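WOOD AND MOISTURE - course handout, week 4
Evening woodwork theory, Dostden. Handed out 3 February 2020

Read before next session. Bring it with you, I won't have spares.

1. Why bother

Most joints that fail at home fail from movement. Glue gets the blame. Board dried too fast, or not at all, then put in a heated room, shrinks across the grain, joint opens. Same board in August, swells, door sticks.

Rule to learn by heart: along the grain, almost nothing. Across the grain, a lot. Around the rings (tangential), near enough double what you get toward the center (radial). Plain-sawn boards cup for this reason, quartersawn stay flatter and cost more.

2. Moisture content (MC)

MC % = (wet weight - oven dry weight) / oven dry weight x 100

Note you divide by the DRY weight. Every term someone divides by the wet one. Fresh timber can go over 100 percent, this is not a mistake in the table.

Worked sum: block off the saw weighs 3,190 g. After the oven, 2,545 g. Water lost 645 g. 645 / 2,545 = 0.253, so MC is 25.3 percent. Too wet for furniture, ok for rough outdoor work if you allow for shrinkage.

Two kinds of water. Free water sits in the hollow of the cell, goes first, no shrinkage. Bound water is in the cell wall, goes second, and now the wood moves. Changeover is called fiber saturation point, usually put somewhere in the high twenties. Write that in the margin, it comes up again in week 6.

3. Handles and heads

Old problem. Handle shrinks, head goes loose. Soaking the tool in a bucket swells it tight for a day, crushes the fibers, then it's looser than before. Don't do it. Better: dry the handle below the MC of the head before fitting, so it only ever gets tighter. Grain of the handle runs the long way, always.
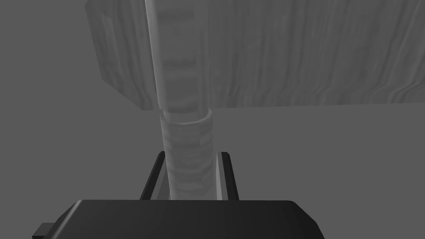 Wooden mallet, handle and head.

Wedge goes in across the grain of the head, not along it, or you split the head. Seen this more than once with the Clalik practice blanks, which are cheap and crack if you look at them wrong.

4. Air drying, short version

Stack off the ground. Stickers between layers, same thickness, one directly above the other or you get a wave in every board. Paint the ends, end grain loses water much faster than face grain and that is where checks start. Cover on top, open sides. No plastic sheet down to the floor, it will go moldy.

Old rule is a year per inch of thickness. Treat as a guess. Species, wind and wherther the stack sees sun all matter more.

5. Kiln drying

Faster, days or weeks. Raju schedule (separate sheet) starts humid and warm, drops humidity in steps. Highest setting we use is 70 C, only at the end. Rush the early steps and you get case hardening: outside sets while the inside is still wet, board pinches the saw when you rip it.

Test for it: cut a fork from the end. Prongs bend in = case hardened. Prongs straight = fine. 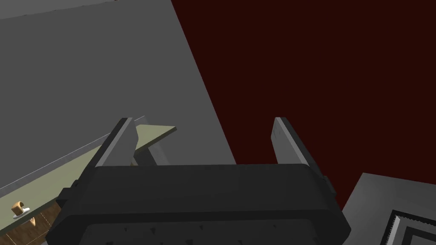 6. For next time

- Do the 23 short problems on the Brarketti sheet. Show the dry weight in every one.
- Weigh one offcut at home, put it near a heater overnight (near, not on), weigh again. Write down both numbers. Kitchen scales fine.
- Look at one door or drawer in your house and say which way the grain runs and which way it will move.
- Sketch a breadboard end and mark where the glue goes. Only the middle few inches! Outer pegs sit in slotted holes.

Meter readings: pin meters read low on very dry stock, and the temprature correction is on the back of the case. Take three readings along the board, never at the ends.

Problem sheets in the tray by the door before we start.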